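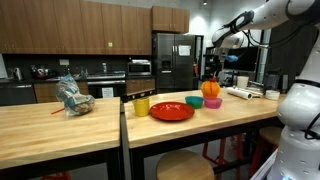

Projektbericht: Lebensmittelabfälle in studentischen Wohngemeinschaften

Verfasst von Oriana Bravo, Domingo Gaete und Milagros Bustos
Betreuung: Wenceslao Farías
Abgabe: 23. Juni

1. Ausgangslage

Im Wohnheim Michalík teilen sich jeweils mehrere Personen eine Küche. Die Einkäufe werden meist getrennt erledigt, gelagert wird gemeinsam. Unser Projekt sollte klären, welche Lebensmittel dort am häufigsten weggeworfen werden und ob sich die Menge mit einfachen Mitteln senken lässt. Den Anstoß gab eine Übung im Dezember, in der wir Abfalldaten aus der Mensa ausgewertet hatten.

2. Vorgehen

An der Erhebung nahmen 14 Wohngemeinschaften teil. Jede erhielt eine Küchenwaage und eine Liste, in die Art, Gewicht und Grund des Wegwerfens einzutragen waren. Nicht erfasst wurden Schalen, Knochen und Kaffeesatz. Insgesamt kamen 854 Einträge zusammen. Eintragungen ohne Gewichtsangabe haben wir in der Auswertung der Mengen weggelassen, bei den Gründen aber mitgezählt.

Die Listen wurden von Abelardo Maldonado in eine Tabelle übertragen. Unklare Angaben wie "Rest von gestern" haben wir bei den Wohngemeinschaften nachgefragt. Das kostete mehr Zeit als geplant, teilweise konnte sich niemand mehr erinnern.

3. Ergebnisse

3.1 Brot und Backwaren

Brot war die größte Gruppe. Als Grund wurde meistens Schimmel genannt, an zweiter Stelle "zu trocken". Auffällig ist, dass in mehreren Küchen gleichzeitig zwei oder drei angebrochene Packungen lagen. Geschnittenes Brot blieb fast immer in der Verkaufstüte, nur zwei Wohngemeinschaften benutzten einen Brotkasten.

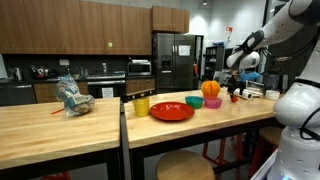 Abb. 2: Backware in der Kunststofftüte, daneben Geschirr

Einzelne Einträge lagen über 400 g, also deutlich mehr als ein paar Scheiben. Hier wurde offenbar der Rest einer ganzen Packung entsorgt.

3.2 Obst und Gemüse

Beim Gemüse standen Salat, Gurken und Paprika oben auf der Liste. Paprika wurde oft im Dreierpack gekauft und nur zum Teil verbraucht. Die übrigen Stücke lagen dann im Gemüsefach, bis sie weich waren. Lose Ware wurde seltener weggeworfen - allerdings wurde sie auch seltener gekauft, ein direkter Vergleich ist deshalb schwierig.

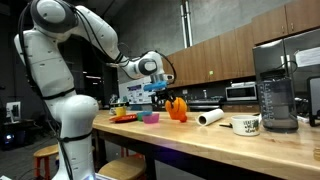 4. Maßnahmen

In der zweiten Projekthälfte haben wir ein gemeinsames Fach für Übriggebliebenes und eine Einkaufsliste an der Küchentür getestet. Das Fach wurde gut angenommen. Die Liste hing in den meisten Küchen nach kurzer Zeit leer an der Tür, nur die Wohngemeinschaften mit gemeinsamer Haushaltskasse führten sie weiter.

5. Offene Punkte

Alle Angaben beruhen auf Selbstauskunft. Wer wiegt, wirft vermutlich auch bewusster weg. Eine Wiederholung im Wintersemester wäre sinnvoll, dann mit einer Vergleichsgruppe ohne Maßnahmen. Die Waagen bleiben bis dahin bei Milagros Bustos.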